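Biltthorpe opens its spending records training to every parish in the district

March 29, 2019

Biltthorpe District Council is delighted to announce that its training programme on technology spending, run with Plimari and Luvitik, will open to all parish and town councils from June. Until now only district staff could take part.

The programme helps people who work in local government to put a proper price on the systems they use each day, from the planning portal to the phones on the front desk. Plimari runs the taught sessions. Luvitik supplies the shared cost register, which each council fills in and keeps for itself.

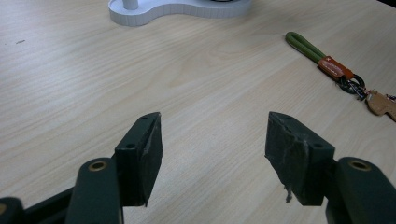

Light wood tabletop with dark green gripper jaws in the foreground.

The first round went far better than we dared hope! Staff entered 3,876 lines of spending in the register, and 1,184 of them had never been matched to a service before. Old licences, forgotten support contracts, printers charged to the wrong team (sometimes the wrong building) – all of it now sits in one list that finance and IT staff can read together. Having both teams talk about the same figures has been the most enjoyable part of the work, and several departments have already asked to go through their records again before the next budget.

Places on the new round are free to parish and town councils in the district. Each council may send up to three people, and we warmly encourage clerks to bring a councillor along. There are six sessions, each lasting a morning, and no technical background is needed. Anyone who can find their way round a spreadsheet will be fine, and there will be plenty of help for those who can't yet.

The sessions are for council staff and elected members only, so that people can speak freely about contracts. Suppliers who would like to know more are welcome to ask for the published guide.
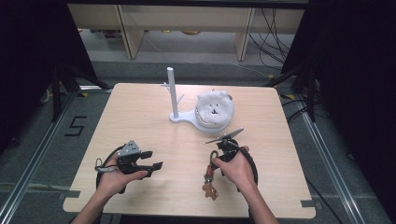

Shaikh, which took part in the first round as an outside reviewer, said that the register had made its checks much quicker, and that it would like to see smaller councils record contract end dates from the very first session, as those were the hardest details to trace afterwards.

We agree, and end dates have been moved to the opening morning. The guide has been rewritten to match, with a longer section on shared equipment and a plain list of terms at the back.

Clerks will receive a booking form by email. Councils that need a large-print guide or step-free access should say so on the form. Places will be given in the order that forms come in, and a waiting list will be kept for later rounds.

Notes to editors

The cost register is held separately by each council and is not shared between them. Requests for interviews or copies of the guide should go to the Biltthorpe District Council press office.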